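Home | Features | Food | Money | Letters | Archive

The Last Shop on Gajewski Street

Wojciech Sadowski opens the shutters at seven and puts the brooms out first. Then the buckets, the doormats and a rack of seed packets if it is spring. The shop behind him sells screws by weight, lamp wicks, jar lids, dish racks and mousetraps. It has been in the same narrow building in Brembridge for most of his life.

Stores like this one used to be ordinary. Brembridge had four housewares and hardware shops when Sadowski took over the lease from his uncle. One became a phone shop, one burned, and one sat empty so long that the roof went. Shoppers now drive 19 miles to the retail park at Vevness, or they order from home.

Sadowski does not blame them. "The park is cheaper on anything big," he said. "I can't sell a washing machine. I can sell you the hose for it."

Small items are what keep the lights on. He makes very little on a single washer or hook, and a bit more on kitchen goods, where people will pay a fair price to have the thing in their hands that day. Plastic caddies and drainers move steadily, and most still have the label on when they reach somebody's kitchen.
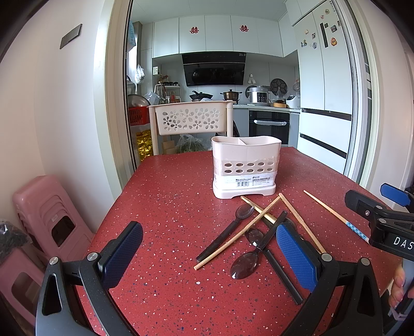
What the shop knows

Viktória Nyitrai moved to Brembridge two years ago and bought a house with old plumbing. She went to Vevness for a tap part and came back with the wrong one. The second time she walked down to Gajewski Street with the broken piece in a sandwich bag.

"He looked at it and went to a drawer," she said. "It cost less than the gas for the first trip."

There are 180 drawers along the back wall, and only some of them are labeled. Sadowski knows the rest. His one employee, Gayan Abeysekara, has been learning them since January and keeps a notebook under the register. He has started to photograph each drawer and put the contents in a spreadsheet. Sadowski was against this at first — he thought it would slow down the counter — but he has begun asking Abeysekara to look things up.

The spreadsheet matters because of the rent. The building was sold last year to Tultance, a property firm that owns several others on the block. The new lease would run for five years and cost $500 more a month. Sadowski, who has a bad knee, would like to hand the shop to Abeysekara before it ends. A buyer would need to know what is in the drawers.

Zbigniew Michalski, who repairs furniture two doors down, signed his own lease in the summer. He says he had little choice, with a workshop full of clamps and nowhere to move them. He buys his glue and sandpaper from Sadowski and pays at the end of the month.
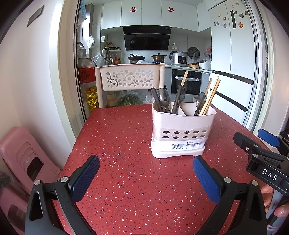
Page last changed: Oct 15, 2023

Counter talk

Saturday mornings are the busiest time. People come in for one thing and stay to talk about a leaking gutter or the price of paint. Kazimiera Czerwiński has shopped here since she was married and still asks for goods by names that went off the market long ago. Abeysekara has a page in the notebook for those, too.

She wanted a lid for a pickling jar. The first one was too wide. Abeysekara tried another drawer, then went down to the cellar and came back with a box of older stock, the rubber seals still in paper. She bought two.

Sadowski has until the end of the year to answer Tultance. He has asked for a shorter lease, with the rent going up in steps, and had not heard back when this story was written. In the meantime he has ordered snow shovels and ice melt for the winter, the same number as last year.

Contact the features desk | © Brembridge Monthly. All rights reserved. | Back to top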